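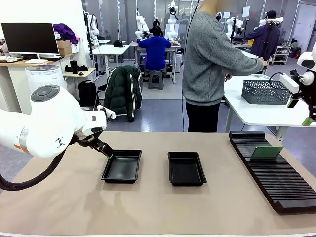
Osus, the electronics assembler based in Stalton, has moved its circuit board sorting work into a larger hall on the Indau industrial estate. The company said the first benches were in use by the end of December and that the remaining stations will follow in the spring.

The new hall covers 1000 square meters and replaces two smaller rooms at the Stalton plant, where boards were sorted, checked and packed in the same space as incoming deliveries. Those rooms will go back to storage.

Sorting at Indau is done at wide tables with a smooth tan-brown top. Bare boards arrive in slotted black racks, which hold them upright and apart from each other, and are placed in shallow black trays with flared rims. Each station has two trays. At Osus the left one takes boards that go straight on to assembly, and the right one takes boards that need a second look for scratches, bent corners or marks on the contacts.

The racks are the same type the company used in Stalton. Osus bought 308 more of them for the move, along with new trays, after finding that older ones had worn at the rims and no longer stacked well. Perforated plastic baskets are used for loose items and are kept on separate side tables, away from the boards.

The tables were supplied by Priedītis, a furniture workshop that has made benches for the company before. They are deeper than the old ones, so a full-length rack can be set at an angle and still leave room for both trays. Staff had asked for this during a trial last summer. The tops can be wiped down between batches, and a damaged top can be replaced without taking the table apart.

Osus expects the hall to handle 2000 boards per shift once all stations are running, up from 243 trays' worth a week under the old arrangement – the company has changed the way it counts output, and the two figures can't be compared directly. Most of the boards are small green ones for heating controls and door entry systems.

Assembly and soldering stay in Stalton. A van runs between the two sites twice a day, with the first load leaving Indau at 7:30 a.m. Deliveries from suppliers should still be sent to the Stalton address until further notice. The Indau gate is open for collections only, from 8 a.m. to 4 p.m., and drivers are asked to use the north entrance while the yard is being resurfaced.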